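Unit 4: Volume, Surface Area and Packing
Handout for Packaging Basics, Meinecke Evening School

Read this before the September session. Bring a ruler and a calculator. The Porport workbook is not needed for this unit.

1. Volume of a box

Multiply length by width by height, with all three in the same unit. Most lost marks in this course come from mixing inches and centimeters. A box 10 cm on every side holds 1000 cubic centimeters, the same as one liter.

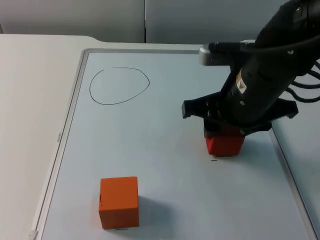 Inside and outside measurements differ. Carton suppliers quote the inside, freight companies charge by the outside. Write "in" or "out" next to every figure on your worksheet.

2. Surface area

Surface area tells you how much board or wrap you need. Find the area of each face and add them. For a cube, find one face and multiply by six, then add the overlap for flaps.
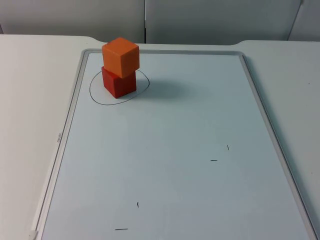 Wrapping items together saves material wherever two faces touch, as those faces no longer need covering. The saving depends on the size of the shared face. Take two equal cubes, one on top of the other, like the wooden ones on the whiteboard. Apart they have twelve faces to wrap. Stacked and squared up they have ten. Two flat boxes joined on their largest faces save far more than the same boxes joined end to end.

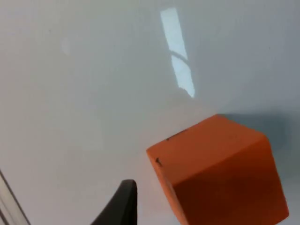

Drawings on order forms follow a fixed habit. The top is shown first, then the front, then one side, each as a flat shape with its own measurements. A sloping sketch may be added but is never used for measuring. Seen close up at a tilt, as with the orange cube, a top and a side face can both be in view, but neither should be measured off the page. Use the flat views.

3. Fit and waste

Divide each inside length of the carton by the matching length of the item and drop the remainder. Multiply the three results. Then turn the item and try again - the answer often changes.

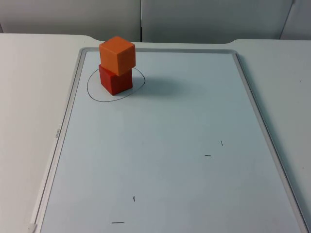 Waste is the carton volume minus the total volume of the items. The Drulex carton on your worksheet has 300 cubic centimeters left over in its best layout. Show the working for that layout and for one worse one.

Homework

Problems 1 to 4 on the Kornedine sheet. Problem 4 needs a drawing with all three flat views.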